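Collecting Demonstrations for a Sandwich Assembly Task
Student project report, September 2018
Morag Rutherford and Alistair Pringle

1. Purpose of the project

Our task was to prepare a set of examples from which a learning system can learn to build a simple sandwich. We did not train the final model ourselves. This part belongs to the Nanach group, and they gave us the format in which the examples must be delivered. Our work was to plan the episodes, to guide the arm by hand through a controller, and to check every recording before it was accepted.

We chose food because it is difficult in a useful way. Bread bends and tears, and two slices are never the same. A block of wood would be easier, but a policy trained on blocks would learn very little about soft things.

2. Setup and procedure

The ingredients wait in a round tray with dividers, and the sandwich is built on a white plate on the same table. Each episode is one transfer: the gripper goes down to the tray, takes one item and brings it to the plate. A complete sandwich is therefore several episodes, and each of them receives its own short text label, for example "put the lettuce on the patty".
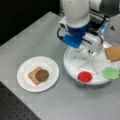
Why did we record each transfer separately and not the whole sandwich at once?
The short episodes are easier to repair. If the operator drops one item, only this item must be recorded again, and the steps before it stay valid.

The operator works with a controller which we call Innes, after the room where it was first tested. It sends the hand position to the arm, and the second hand opens and closes the fingers. Alistair operated in most of the sessions and I wrote the labels. In February we tried to exchange the roles, and we saw that two operators have quite different styles. Alistair comes to the bread from above and is slow at the end. I come from the side and correct more often. We decided to keep both styles in the set and to store the name of the operator with each episode.

3. Bread

Bread was the item that cost us the most time. We used two kinds, which we call Flanetti and Suretti in the files. Flanetti is soft and the fingers leave a mark in it. Suretti is firmer, but the crust can slip out when the grip is too near to the edge. At first we closed the gripper with the same force for both kinds, and many Flanetti slices were damaged before they came to the plate.

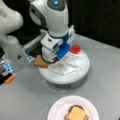

After this we made the closing force a setting that the operator selects before the episode. We also agreed on a rule for the grip: the fingers should hold enough of the slice that it does not turn in the air, but they should not press through it. A slice with a tear was replaced before the next episode.

4. Checking and results

We planned 3,000 episodes and this number was reached. From these we rejected 764 during checking. The most common reason was that the item fell before the plate. Other reasons were a wrong label and a recording that started too late. In 62 episodes we could not agree if the result was good or not, and we put them in a separate folder with a comment for the Nanach group.

Each episode was watched by the person who had not operated it. This was slow work, but we found mistakes which the operator did not notice while working.

5. What we would change

The labels should be fixed before the first session. We changed the wording 3 times, and the old files had to be corrected by hand. We would also change the position of the tray more often. In the early sessions it stayed almost in the same place, and we are afraid that the system will learn the place and not the item. The later sessions are better in this respect, and the session number is stored in every file, so the two parts can be compared.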